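Workshop and Household Tips: Software for Table-Clearing Arms

Issued by the Rudstead Home Automation Program
Prepared by Sibel Öztürkmen, with control notes by Kaan Soylu

The following tips are intended for members who run the Petau planner on a two-arm setup at home or in a shared workshop. They cover the sorting of packaging and papers left on a table, a job that tests perception and planning more than it tests the arms.

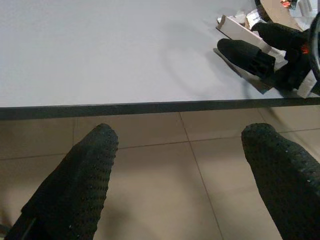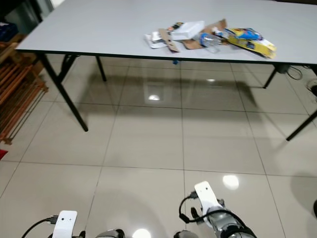 Packaging and other clutter on a pale tabletop, with grippers on the near side.

Why does the planner stop when two arms are sent to the same pile?

The usual cause is that both arms have been given the same work zone. Petau reserves space for each arm before it moves, and when the reservations overlap, neither arm is released. Open the zone editor, draw a separate zone for each arm, and leave a shared strip between them that only one arm may hold at a time.

Before the first run

Clear the table completely and record the bare surface. The perception module compares later views against this record, and a pale tabletop under overhead light will otherwise produce false objects wherever a shadow falls. Repeat the recording when the lamps are changed or the table is moved. Members who work near a window should keep one record for morning and one for evening.

Enter the height of the table by hand. Automatic height detection in Petau works well on wood and poorly on smooth light surfaces. Measure at the front edge and again at the back, as folding tables often sag, and enter the lower figure as the floor of the work zone. The approach height is set separately.

Glossy tile can confuse the depth filter. Set the lower limit of the view just under the table edge so that reflections from the floor are discarded before planning begins. Kaan Soylu recommends saving this limit as part of the room profile - a limit saved in the task profile is lost when the task is renamed.

Sorting packaging

Put flat cardboard last in the pick order. Flat pieces often lie under other items, and a planner that starts with them will disturb everything above. In the Zivell task list, the setting is called "cover first" and is off by default.

Treat clear plastic as a class of its own. Depth readings pass through a transparent bottle and land on the table behind it. Where a bottle has a label, direct the planner to find the label and estimate the rest from a stored shape. Lids should be on and bottles empty before the run.

Open boxes should be planned by the body of the box, with the flaps marked as soft. Unmarked flaps are treated as solid walls, and the search for a path may take several minutes or fail.

Crinkled wrappers change shape when touched. Allow 3 attempts, with a new view taken before each one, and then have the software skip the item and continue. Members who raised the limit further reported longer runs and no cleaner table.

Grip force and speed

Use 2 force profiles, one for paper and film and one for everything else. More profiles than this are difficult to maintain. Keep arm speed at 47 percent of maximum inside the shared strip. Full speed may be used elsewhere once the zones have been checked with the table bare.

Logs and housekeeping

The Çetinkaya log viewer opens a run of up to 687 steps on an ordinary laptop. Longer runs should be split at the point where the arms return to rest. Name each log for the room and the task, and write down any setting changed by hand - the viewer does not record manual edits.

Back up the room profile before every update. The December update of Petau resets the zone editor to a single shared zone, so members who installed it should redraw their zones and save the profile again.

Questions about zone files may be left at the Rudstead help desk with a copy of the room profile and the most recent log attached.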